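4.3 Checking the hand-held grippers before a recording shift

Carry out this check on both grippers at the start of each shift and after any change of jaws.

1. Sit at the table with the cell in standby. Keep the floor rails clear.
2. Take one gripper in each hand. Let each cable run down over its own side of the table. The two cables must not cross.
3. Check that the marker plate on top of each gripper is seated and does not rock. Tighten the two screws to the value on the Gremiline data card.
4. Wipe the marker plates with a dry cloth. Do not use solvent.
5. Open and close the jaws 50 times without a load.

Note: If the jaws stick, stop and go to 4.5. Do not oil the slides.

6. Set out the test objects from the Joltton kit. Grip a shoe with the right gripper while the left stays open and ready.
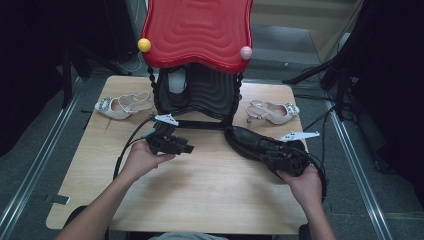
Fig. 32. Right gripper closed on a black shoe, left gripper free.

7. Repeat step 6 with the left gripper.
8. Check the jaw reading on the Zunisetti console. It should hold steady while the object is gripped.

CAUTION: Never pull a gripper back by its cable. Strain at the rear connector is the usual cause of signal dropouts.

Thin straps and heels can catch between the jaws. Open fully before moving away from them.

Record the result in the shift log. Faults go to Volodymyr Yatsenko, spare plates are held by Vojtěch Tóth.

Related sections
4.2 Routing the gripper cables
4.4 Replacing a marker plate
4.5 Cleaning the jaw slides
6.1 Pretorius stand: clamps and arms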